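Home | News | Business | Consumer | Archive | Contact

Toy kitchen recall widened after small parts test

Feb 11, 2018

Print this page | E-mail this article

A recall of play kitchen accessories sold under the Urnano name has been extended to cover 20 further product lines, the importer Grustberg confirmed in a notice to retailers.

The original notice applied to three sets of play food. Checks on other goods from the same supplier found that some moulded pieces could separate at the seam when dropped or pulled, leaving fragments small enough to be swallowed by a child under three. The extended list includes cups, pans and shop play sets. Larger furniture items are not affected.

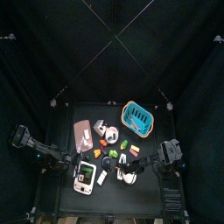 Photo: Lâm Đinh

Grustberg said it had received four reports of broken pieces and none of injury. The fault has been traced to a change in the welding temperature at the moulding stage, which left the joint thinner than the drawing allows. Stock made from April onwards will carry a revised batch code on the base.

"The parts passed the drop test when new and failed it after storage in the cold," said Vilgot Aasen, technical manager at the importer. "The test schedule has been changed to include both conditions."

The sets were sold through 435 shops and by post. Customers should check the batch code on the box and return affected goods to the place of purchase for a full refund. A receipt is not required. Goods bought second-hand may be sent direct to the importer, which will pay the postage.

Nasar, which stocks the same range, has withdrawn all of it while it checks its own warehouse.

Print this page | E-mail this article

Comments

Thắng Võ: The box went out with the recycling months ago. Is the code on the pieces as well?

V. Nyitrai: On ours it is under the biggest pan, very faint. You need a torch.

Lợi Sầm: Took a set back this morning and the shop had not heard of the wider list. Print the notice and take it with you.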